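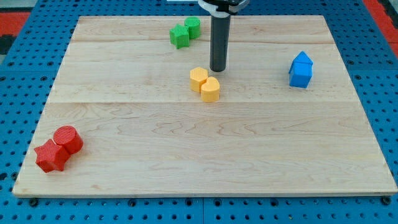 ## 3. Materiales y organización de las disposiciones

### 3.1. Las piezas y la superficie de apoyo

El conjunto Ralby reúne sólidos de tamaño manejable, cada uno de un solo color. Combina formas geométricas de uso habitual en las aulas, como el cubo, el cilindro y el prisma hexagonal, con otras de contorno figurativo, como el corazón, la estrella o la casa. Esta mezcla responde a una decisión del diseño: los trabajos previos sobre clasificación libre suelen emplear repertorios exclusivamente geométricos, en los que el nombre de la forma y el del color compiten en condiciones muy similares. Al introducir contornos figurativos aparece un tercer criterio, el del objeto evocado, que puede reforzar cualquiera de los otros dos o interferir con ellos.

Las piezas se presentan sobre un tablero rectangular de madera clara. Se prefirió una superficie con veta visible a un fondo uniforme por su semejanza con las mesas en las que este material se utiliza de ordinario. El tono de la madera contrasta de manera suficiente con los colores del conjunto, y la textura resultó irrelevante para la tarea según los ensayos preliminares realizados en el centro de Mondalton.

### 3.2. Criterios de agrupación

Se entiende por grupo todo conjunto de dos o más piezas que se tocan en al menos un punto. Una pieza sin contacto con ninguna otra se codifica como aislada, con independencia de la distancia que la separe de sus vecinas. La definición es estricta y deja fuera las agrupaciones por mera proximidad, que se registran en una variable distinta (véase el apartado 3.4).

La Figura 1 muestra una disposición de agrupación cromática completa. Las piezas verdes, las amarillas y las rojas forman parejas en contacto, mientras que la casa azul permanece aislada. El caso resulta de interés por dos motivos. En primer lugar, el color es el único criterio que explica las tres parejas: los dos cilindros, uno verde y otro rojo, pertenecen a grupos diferentes, de modo que la coincidencia de forma queda subordinada a la de color. En segundo lugar, cada pareja combina formas distintas, lo que permite descartar que la agrupación obedezca a una semejanza de contorno.

La presencia de una pieza aislada no invalida la clasificación como agrupación completa. Cuando un color está representado por un único ejemplar, el criterio cromático no exige contacto alguno, y la separación de esa pieza es precisamente el resultado esperado. Se reserva la categoría de agrupación parcial para las disposiciones en las que dos piezas del mismo color quedan sin contacto entre sí, ya sea directo o a través de otras del mismo grupo.

### 3.3. Orientación y apoyo

Además de la posición, se codificó la orientación de cada pieza con respecto al tablero. El cilindro admite dos estados claramente diferenciados, de pie o tumbado, y ambos aparecen en la Figura 1: el verde se encuentra de pie, junto al cubo, y el rojo está tumbado contra la estrella. Para el cubo la distinción carece de sentido y se asignó siempre el valor neutro. En los prismas figurativos se tomó como referencia la cara en la que el contorno resulta reconocible.

La orientación afecta a la lectura de la forma más de lo que se había previsto al redactar el protocolo. Un cilindro tumbado ofrece a la vista un perfil alargado y una sola base circular, y los evaluadores tendieron a describirlo mediante términos como «rollo» o «tubo», que apenas emplearon para el mismo sólido en posición vertical. Por este motivo, las denominaciones espontáneas se analizaron por separado para cada estado de apoyo y no se agregaron bajo una etiqueta común.

No se impuso a quienes componían las disposiciones ninguna norma sobre el apoyo de las piezas. Se aceptaron todas las posiciones estables, y solo se excluyeron del corpus los apilamientos, cuyo tratamiento requiere un esquema de codificación tridimensional que excede los objetivos del presente trabajo.

### 3.4. Corpus y procedimiento de codificación

El corpus comprende 215 disposiciones, cada una documentada mediante una única imagen. La codificación estuvo a cargo de 40 evaluadores, que recibieron una instrucción común y trabajaron de forma independiente durante ocho semanas. Se les pidió que consignaran, para cada disposición, los grupos en contacto, las piezas aisladas, la orientación de apoyo y el criterio que, a su juicio, explicaba mejor el conjunto. Podían indicar más de un criterio, siempre que señalaran cuál consideraban dominante.

Las respuestas se introdujeron en la plantilla Iltel, adaptada para admitir formas figurativas. La adaptación consistió en añadir un campo abierto destinado a la denominación espontánea de cada pieza, situado antes del campo cerrado de forma. El orden es deliberado: en la versión original, la lista cerrada precedía a cualquier texto libre y condicionaba de manera apreciable el vocabulario posterior.

Las discrepancias sobre contacto se resolvieron mediante una segunda revisión. En la mayor parte de los casos se debían a piezas muy próximas vistas desde un ángulo en el que una ocultaba parcialmente la base de la otra. Cuando la revisión no permitía decidir, la relación se codificó como indeterminada y se excluyó del recuento de grupos, aunque la disposición se mantuvo en el corpus para el análisis de las denominaciones.

La proximidad sin contacto se midió en una escala ordinal de tres niveles, definida por comparación con la arista del cubo. Se optó por una unidad interna al propio material para que los valores fueran comparables entre tableros de dimensiones distintas.

### 3.5. Limitaciones del material

El repertorio no está equilibrado por completo. Algunas formas pueden aparecer en más de un color dentro de una misma disposición y otras figuran una sola vez, lo que reduce las oportunidades de agrupar por forma frente a las de agrupar por color. El modelo de Evangelista, empleado en el apartado 4, incorpora un término de corrección para este desequilibrio, si bien presupone que todas las formas son igualmente distinguibles. Dicho supuesto parece razonable para la estrella y el corazón; lo es menos para el prisma hexagonal y el cilindro vertical, cuyos contornos pueden confundirse cuando se observan desde un ángulo bajo.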